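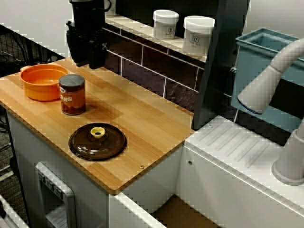
The practice kitchen in Nallstead, with the Lamont's gripper over the back of the counter.

I Tried to Teach a Robot to Put a Lid Away

Shares 400 | Comments 2 | Print this article | E-mail to a friend

My first attempt ended with the pot lid under a desk. My second ended with the arm parked in midair, beeping at me, while I held both handles as far apart as my shoulders would let me and wondered aloud whether I'd broken it. "No, no, it's just sulking," said Ozan Kılıçarslan, and reached past me to press the reset.

I'd come to Nallstead for two days to try the Lamont, a robot arm you can rent by the month along with a kitchen for it to practice in. You read that right, a kitchen. The company behind it, Esport (nothing to do with video games, and yes, they get asked), figured out that most people who want to teach a robot household chores don't have anywhere good to do it. Their own kitchens are full of their own dinner. So the Lamont comes with a little one: a light bamboo counter on white cabinets, a dark tiled backsplash with a shelf over it, a toy sink with a blue basin and a faucet so big it looks borrowed from a bathtub. I loved it on sight. My nieces would have moved in.

The rental is $700 a month, which gets you the arm, the gripper, the kitchen, a pair of hand controllers, the software and a person on the phone. Ozan is usually the person on the phone. He also runs the Nallstead showroom, a carpet-and-wood-floor sort of place behind a tile shop, where anybody thinking of renting can come in and have a go first. I would strongly suggest having a go first!

What you do all day

The idea is simple enough that I understood it before I'd finished my coffee. You hold the controllers, you move your hands, and the arm moves its gripper to match. You do a chore that way, start to finish, and the software records it. Then you do it again. And again. After enough rounds you ask the software to train on what you've shown it, go home, sleep, and come back in the morning to see whether the robot can manage the chore without you.

How many rounds is enough? I asked that before anything else, being impatient. Esport's guide suggests 600 for a single chore with a few objects on the counter. I laughed. Ozan did not laugh. He told me that some renters get decent results with fewer if they're careful, and that others do far more and get mush because they did it the same way every time. You have to shift things, he said. Put the bowl a little to the left. Turn the can. Be a slob about it, on purpose.

My chore was the lid. It's a dark brown see-through pot lid with a yellow knob on top, and the job was to pick it up by the knob from the middle of the counter and set it down in the sink. There was an orange bowl on the counter too, and a can with a reddish-brown label, both there so the robot would learn to leave them alone. I found it surprisingly hard to leave them alone myself. The gripper is a boxy black thing, bigger than your hand, and when you're staring at the knob you forget all about the housing behind it. I nudged that can so often that by lunch I was apologizing to it.

The good stuff

Let me start with the controllers, because I've used a few of these rigs over the years and most of them made my wrists ache inside of an hour. The Lamont's are light and warm-ish, like the handle of a good garden tool, and the arm keeps up. There's a small lag if you jerk your hand, and then it smooths you out, so you end up looking more graceful than you are. I do wish the same could be done for my parallel parking.

The software is friendly. Each round shows up as a strip on the screen with a green tick or a red cross, and you decide which it gets. Drop the lid, red cross, gone, and it doesn't count against anybody. You can also leave yourself a note, and by the afternoon mine had stopped being helpful ("elbow??" "sneezed") but I was glad to have them when I went back through the list and tried to remember why a perfectly good round had a wobble in the middle of it.

The kitchen itself is well thought out too. The counter is the right height for the arm and a bit low for a grown-up, so bring shoes you can bend in. The sink lifts out. The knobs on the pretend oven, under the counter, are small and fiddly and Ozan says those are the thing the serious renters go for once they've gotten cocky about lids. There are jars with screw tops on the shelf above the backsplash. I didn't touch them. I know my limits.

And I have to mention the phone help, even though I had the phone help standing next to me. On my second morning he took a call from a renter whose arm refused to go below a certain height, and he talked her through it in maybe four minutes, without once making her feel silly. She had set the counter height in inches when it wanted centimeters. I've done worse.

The not so good stuff

Setup. Oh, setup. In the showroom it was all done for me, but I asked to take the arm off its mount and put it back, just to see, and that ate most of an afternoon. The bolts are fine. The cables are the trouble. There are a lot of them, they're all black, and only a couple have tags. One has to loop up off the gripper with enough slack for the wrist to turn, and if you give it too little the arm will stop dead halfway through a reach, and if you give it too much the loop droops and snags. The guide has a single drawing of this and it's the size of a stamp. Esport says a longer guide is coming in April. Colored tape would be a fine start.

The price of extras is my other grumble. The basic kitchen comes with a small box of props, and if you want the second box (more cans, more dishes, a colander I had my eye on) it's another $400 as a one-time purchase. For pretend groceries! You can bring your own, and the guide cheerfully tells you to, so I'd do that. My own cupboards could fill that box twice over, and it would finally get rid of the chickpeas.

I also compared notes with a neighbor of mine who rents from Wellemberg, the other outfit doing this around here. Theirs is a bare table and an arm, cheaper by a fair bit, and you supply everything. She's happy with it. But she's practicing folding towels, and a table is all a towel needs. If your chore has a sink in it, or a shelf, or anything behind anything else, I think the little kitchen earns its keep. Backs of counters are where it all goes wrong, and you want it to go wrong there while you're practicing.

So did it work?

I got through roughly a hundred rounds before I ran out of time and shoulder, a long way short of what the guide wants. Ozan trained on it anyway overnight, mostly to be kind, and in the morning we set out the bowl, the can and the lid and stood back.

It went for the lid. It really did, straight down toward that yellow knob, with a little hitch at the last second that I recognized, with some embarrassment, as mine. I do that. I hover. The robot had picked up my hover. It closed on the knob, lifted, swung over toward the sink, and let go too early, so the lid landed on the ridged drainboard and slid into the basin on its own. We argued over whether that counted. I gave it a green tick. Ozan gave it a red cross, and since it's his showroom the red cross stood.

We ran it nine more times. It made the sink four times fair and square, hit the drainboard on three, and on the last two grabbed at nothing because I'd moved the lid to a corner where I had never once practiced. That's on me. He'd told me to be a slob and I'd been a slob in the same six inches the whole time.

Who should rent one

If you teach a shop class or run a robot club, a month of this would be a riot, and you'd have plenty of hands to share out the rounds. If you're a small company with one chore you badly want automated, two months sounds more realistic to me, with the first one mostly spent finding out which of your habits you don't want copied. If you're a person at home who hates putting away lids, seven hundred dollars buys an awful lot of patience with lids.

You pay for the first month up front, and there's a deposit on the arm that comes back when the arm does. Delivery within an hour or so of Nallstead is included, and they carry it in, which you'll want, as the counter and cabinets are heavier than they look. Showroom visits are free but you need to book, and mornings are better. After lunch the tile shop runs its saw.

I've asked if I can come back in the spring to have another try at that far corner. Ozan said sure, and that I should bring the chickpeas.

Print this article | E-mail to a friend | 2 comments

Like reading about gadgets in the wild? Sign up for our newsletter and get new features in your inbox. By continuing to use this site you agree to our use of cookies.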